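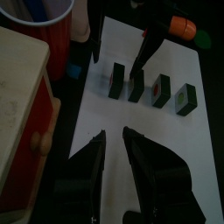
Figure 2. Marked blocks on white paper.

3.2 Sorting by colour when the mark is not always in view

In many small workshops and stores the workers sort parts by a coloured mark and do not read the label. The habit is old, and it is cheap. In our earlier visits to the Tapley store we saw that a worker looks for the mark first, and only when he does not find it he takes the part in his hand and turns it. We call this second action a turn. The difficulty comes from the position of the part and also from the colour itself. In Figure 2, for instance, the dots on two of the blocks are red and one is yellow-green, while the second block from the left shows no clear dot from this side. A worker who stands at that place must decide if he will turn the block or guess from its neighbours. Guessing from neighbours was the behaviour that interested us most.

We asked 11 workers at Tapley to sort mixed trays of small parts during their normal morning work. Each worker sorted for 90 minutes, with a short rest in the middle. The parts were marked on one face only, as is the practice of the supplier, Rustimen. In total 2190 parts were sorted. The second author (Khalil Matar) stood behind the worker and wrote down every turn, and the trays were checked later in the office by a person who had not been present.

The workers can be divided into two groups by their way of working. Those in the first group turned every part whose mark was hidden, also when the parts beside it were all of the same colour. Those in the second group often put the hidden part together with its neighbours and continued. Four workers belonged to the second group, and all of them had the longest service in the store. They explained that the trays from Rustimen usually arrive in order, so the neighbour is a good sign. This was true in the past, but since April the trays are filled at Cirura from several boxes, and the order is no longer kept.

The grey background of the faces was also mentioned in the interviews. Two workers said that yellow-green is harder to find than red under the old lamps, especially late in the afternoon. We did not measure the light, and we return to this point in Section 5.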